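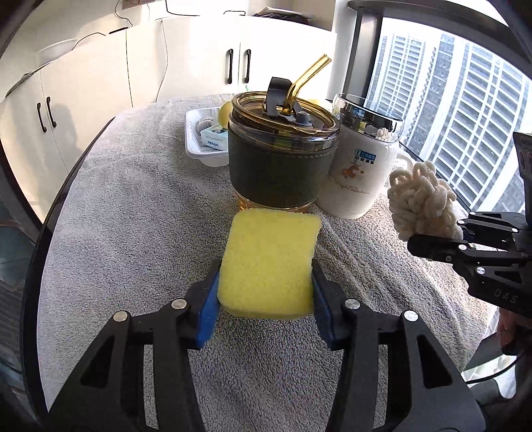 Drinks table and tea corner — monthly check, Gremer house, second floor. Done on 7/24/19 by Kibet Ondieki, with comments for Kiprono Gachanja, who takes over the list next month. Please read the comments as well as the marks, Kiprono, because most of what I'd want to tell you is in them! I went over the lidded cups first, as I always do, and the big tumbler with the green sleeve and the bent straw is the one I'd ask you to spend your time on, as there are so many little places for old tea to sit.

1. Tumbler, lid and straw: OK. Take the gray stopper out and wash it by itself. Run a thin brush through the bend of the straw, both ways, and hold it up to the window afterward.

2. Leather sleeve: OK, WATCH. Wipe it with a barely damp cloth and please don't soak it — the stitching on an older one at the Ganitz house gave way after a month of dishwater.

3. White mug with the deer on it: OK. No chips that my finger could find. The metal lid comes off before any microwaving, and I know you know that, but it's on the list so I say it.

4. Tray with the lemon and the tea things: OK. Lemons get used or tossed within 7 days.

5. Towel under everything: OK, but smooth it out before you set anything tall on it. Wrinkles tip cups.

6. Sponge and yarn bundle: ACTION. Both are to be replaced at the end of July, whatever they look like by then. New ones are in the Fuvlow closet, shelf 2.

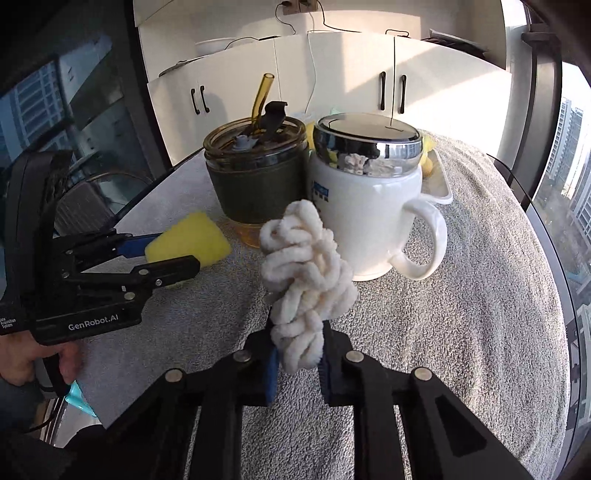 Item 6: yellow sponge and white looped yarn, over the gray towel.

Squeeze both out well after washing up and stand them where the air can get at them. If either one smells sour, don't wait for the end of the month, just throw it out and write it in the book.

7. Table edge: OK. Keep cups a hand's width in from the rim, please.

Next check: yours, Kiprono. Call me at extension 338 if anything puzzles you — I'm happy to walk up.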